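Why Sorting Is Harder Than It Looks

Sorting means putting things that belong together in the same place. You have done it since you were small enough to chew the blocks. You have probably also been told to do it to your bedroom, and suddenly forgotten how.

Before you sort anything, you need a rule. "Food here, not food there" is a rule. So is "red things here, everything else there." Grown-ups like to pretend there is one correct rule. Then they keep batteries, string and birthday candles in the same drawer.

Aqeel Janjua, age nine, once sorted 107 buttons by how much he liked them. It was a perfectly good rule – but only Aqeel could use it.
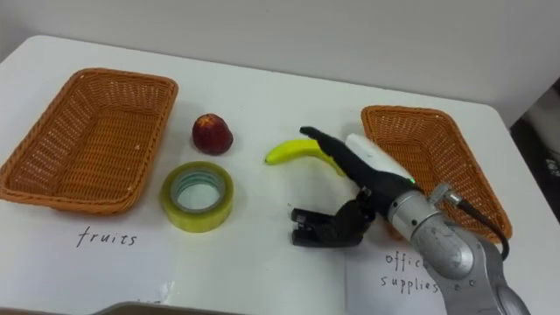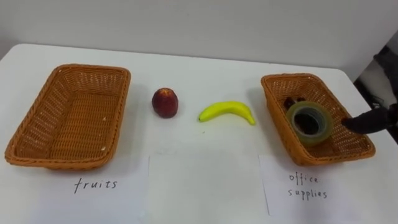

A good rule is one that somebody else can follow without asking you questions all afternoon. To test yours, try it on something awkward. Say your rule is "round things in one basket, long things in the other." A banana is easy. A round red fruit is easy too. Then along comes a roll of clear tape, which is round like the fruit but would make a terrible snack. Change the rule to "food or not food," and the tape gets a basket away from the fruit, as it has in the second picture. Now pick three things from your own kitchen and sort them two different ways. Ask before you use the eggs.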